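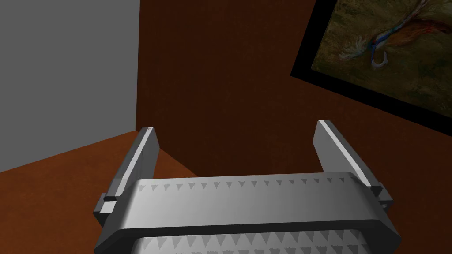

Damp, draughts and stale air: tips for every room

Most of what follows comes from living in a stone end-terrace at Skerside, with single-thickness walls on two sides and the weather coming straight at the back door. A newer house will need less of it. If you have a steady damp patch that grows after rain, skip to the part about outside walls first, as no amount of airing will cure a leaking gutter.

Condensation first

Warm air carries moisture, and when it meets something cold it drops it. In most houses the cold things are the window glass, the corners of outside walls and the bit of wall behind the wardrobe. Cooking, washing, drying clothes and breathing all add water to the air.

Buy a cheap humidity meter. Ours is a Kunus with a clip on the back and runs on one small battery. Put it on a shelf away from the window and the radiator and leave it alone for a day before you believe it. Our front bedroom sits at 54 per cent in a normal week and I don't do anything about that. When it stays over 65 for more than a day I start opening things.

Ten minutes with two windows wide open on opposite sides of the house does more than a whole afternoon with one on the latch. Turn the heating down while you do it and shut the windows again before the walls get cold. Early morning is the best time, straight after everyone is up, with the bedclothes thrown back over the foot of the bed.

Wipe the glass down if it is running. A small window squeegee and an old towel are quicker than kitchen roll. Wring the towel out in the sink and hang it outside if you can, otherwise the water just goes back into the room. Do the sill and the bottom of the frame too, where black mould starts.

Keep the heating steady. We hold the back rooms at 16 degrees in winter, including the one nobody sleeps in. Letting a spare room go stone cold and shutting the door on it is how we got mould on a suitcase.

Kitchen

Put lids on pans. Start the extractor before the water boils and leave it on for a quarter of an hour after you have finished. If the extractor is the kind that only pushes air through a filter and back into the room, it will deal with smells and a bit of grease but none of the steam, so you want a window open as well.

Wash the metal grease filter once a month. Fill the sink with the hottest water the tap will give, add a good squirt of washing-up liquid and two tablespoons of washing soda, and let it soak for half an hour. Aluminium filters go dull with washing soda. It makes no difference to how they work, but if you mind the look, leave the soda out and use a brush. Dry it flat on a rack before it goes back.

Keep the kitchen door shut while you cook. Ours swings open by itself, so there is a folded bit of cardboard in the hinge side.

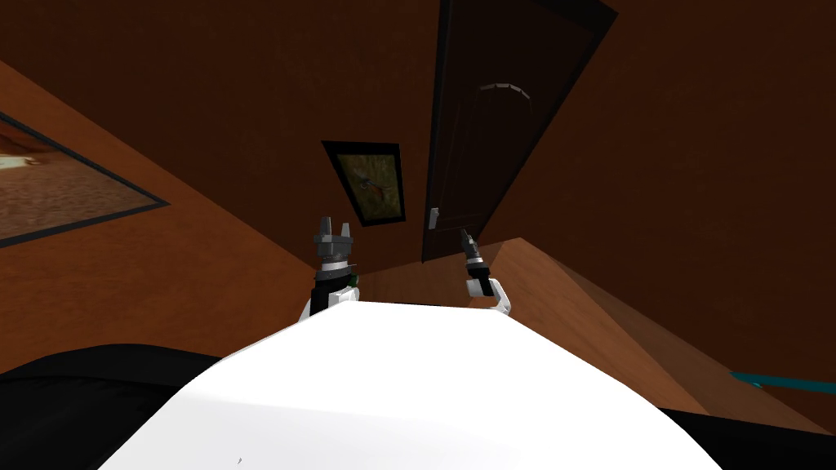

Bathroom

Run the cold tap into the bath first and the hot on top. You get a good deal less steam. After a shower, pull the squeegee down the tiles and screen, top to bottom, and spread the shower curtain out along its rail. Bunched up it takes all day to dry and the bottom hem goes pink, then black.

Shower curtains will go in the washing machine at 30 with a couple of towels. No spin, or a very short one. Hang it back up dripping.

Mouldy sealant can be cleaned once or twice. Twist up some toilet paper, lay it along the line, wet it with thin bleach and leave it for an hour with the window open. Wear gloves and don't use any other cleaner on the same day. Never mix bleach with limescale remover or anything with vinegar in it. If the black comes back within a few weeks it has got underneath, and the sealant wants cutting out and doing again.

When you redo it, fill the bath with water first, so that it sinks as far as it is going to. Run the sealant, smooth it once with a wet finger and then stop touching it. Let the bath out the next day.

Extractor fans clog up with fluff. Test yours by holding a single sheet of toilet paper to the grille. If it sticks, the fan is pulling. If it drops, switch the fan off at the isolator, take the cover off and clean it with a dry paintbrush. Ours had a felt mat on it as thick as a pan scourer.

Drying clothes indoors

Everyone does it and a full load holds a surprising amount of water. Give it an extra spin before it comes out of the machine. Then put the airer in one room, shut that room's door, and open its window a couple of inches. Draping things over radiators all through the house spreads the damp everywhere and makes the boiler work harder.

Leave a hand's width between things on the airer. Hang shirts on hangers from the top rail, trousers by the waistband, and turn the pockets of jeans out. Socks can go anywhere.

A dehumidifier is worth having if you dry more than two loads a week indoors. We have a second-hand Barbosa with the wheels missing. On its first night in the back room it collected 277 ml, which I measured in the kitchen jug, and with washing on the airer it does far more than that. Point the air outlet at the clothes. Empty the tank each morning, rinse it once a week and take the filter out to be vacuumed when you think of it. The water is fine for mopping floors. Don't drink it or give it to pets.

Furniture and outside walls

Pull wardrobes, bookcases and beds away from outside walls. Five centimetres is enough in most rooms, and if you can put the big furniture against inside walls, better still. Feel behind the wardrobe in January with the flat of your hand. If the wall is clammy, the gap is too small or the wardrobe is too full.

Don't pack cupboards tight. Clothes need air around them, shoes even more so. Leave wardrobe doors ajar for an hour or two when you air the room. Leather goes green quicker than anything else, so bags and belts are better on a hook than in a drawer.

Boxes under the bed should be plastic with lids, or up on a couple of battens if they are cardboard.

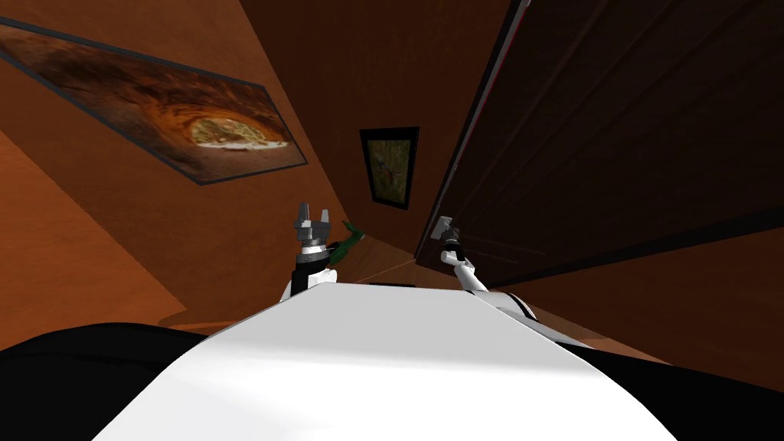
Go outside when it is raining hard, with a coat on, and look up. You are looking for gutters spilling over, a joint that drips, or a downpipe with a wet streak behind it. It is the only way to find some leaks. Ours was a blocked hopper full of moss and a tennis ball, and the patch inside came out a good two metres away from it.

Check that soil or gravel hasn't been piled up against the bottom of the wall. It should be well below the damp-proof course, two bricks down as a rule. Air bricks must be clear. Poke a bit of wire through and brush the cobwebs off. Never block them up to stop a draught, as the floor timbers depend on them.

Draughts

On a windy day, go round with a damp hand or a strip of tissue and hold it near the edges of doors, windows, the loft hatch and where pipes go through the floor. Write down what you find. You will forget half of it by the time you get to the shop.

Foam strip is cheap and lasts a winter or two. Clean the frame with methylated spirit first and let it dry, or the strip will be on the carpet by Easter. Brush strip costs more, screws on, and is better for the bottom of doors. Measure the gap before you buy, and if it varies along its length go by the widest part.

Letterboxes want a flap on the inside. Keyholes want a little swinging cover. For an open fireplace you don't use, a chimney balloon or a wad of sheep's wool will do, but leave a small gap so the flue can breathe and hang a label where anyone lighting a fire will see it.

If there is a gas fire, a stove or an open-flued boiler in the room, leave its vents alone and fit a carbon monoxide alarm. Press the test button on the first of the month.

Thick curtains help once the sun has gone. Make sure they finish above the radiator or can be tucked behind it on the sill. Open them fully in the morning and look at the glass.

Cleaning off mould

Small patches on paint can be washed off with a cloth and a bowl of warm water with washing-up liquid in it. Dab, don't scrub. Wear gloves and shut the door to the rest of the house, with the window open. Put the cloth in a bag and throw it out. Let the wall dry completely, two days at least, before painting anything over it.

We used Letevis anti-mould paint in the bathroom and it has held up on the ceiling, less well above the window. It needs two coats and the tin must be stirred right to the bottom. The smell hangs about until the next day.

Anything larger than a metre across, or that comes back whatever you do, wants somebody to look at the wall. If you rent, take photographs, note the dates and the meter readings, and send them to the landlord in writing.

Musty smells

Bicarbonate of soda in an open dish will take the edge off a cupboard. Change it every month. For a carpet, sprinkle it on, leave it overnight and vacuum slowly. Books that smell can be stood on end, fanned open, in a dry room for a week, and turned round halfway through.

For a musty washing machine, run it empty at 60 and leave the door and the powder drawer open afterwards. Pull back the rubber seal and wipe inside the fold. There is usually a sock.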